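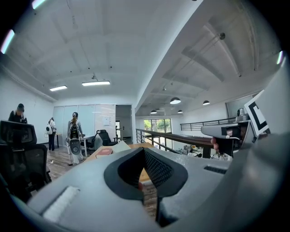 The upstairs room at Relten

We moved to the second floor of the Relten building in February. The floor is 1,283 square feet on the lease and 1,151 when we measured it ourselves, and we have stopped arguing with the landlord on this point.

My English captions are short. Please write to me if something is not clear.

Page updated October 6, 2024

The ceiling
White, with deep beams and recessed panels. We discussed painting the beams in a darker colour, and I am glad that we waited. The white keeps the room bright also on grey afternoons.

Fluorescent lights
They were already in the building and we kept them. They are not beautiful, but for desk work they are very good. The switch is beside the stairs and everybody looks for it on the wrong wall in the first week.

Dome lamps
Dark domes, hanging under the lower part of the ceiling where the joists are exposed. We bought them second-hand from Mallis, a shop that was closing its old showroom. The electrician came two times, as the cables in the first delivery were too short.

The lower ceiling
Some colleagues wanted to cover the joists. I like to see how the building is made, so I was happy with the result of the vote.

White walls
The paint is from Momitico. We needed two coats and in the corner by the stairs three. Please do not use tape on the walls, it takes the paint away when you remove it.

Glass wall
It stops the noise but leaves the light to pass. Fingerprints are a daily matter. We tried several cleaning products and came back to vinegar and water.

Mesh chairs
Black, with a back that breathes in summer. If yours goes down slowly when you sit, put a note on it and we will change the cylinder.

Windows
The best place in the room in the morning. After lunch the sun is strong on that side and you will want to move your screen a little.

The stairs
Narrow, with a turn in the middle. The big table from Shabalala came up in pieces and it took one full evening to put it together again. The spare bolts are in the kitchen drawer, in a jar with a blue lid.

For visitors
The street door is locked after five o'clock. Ring the upper bell and wait a moment, it is a long way down to open it.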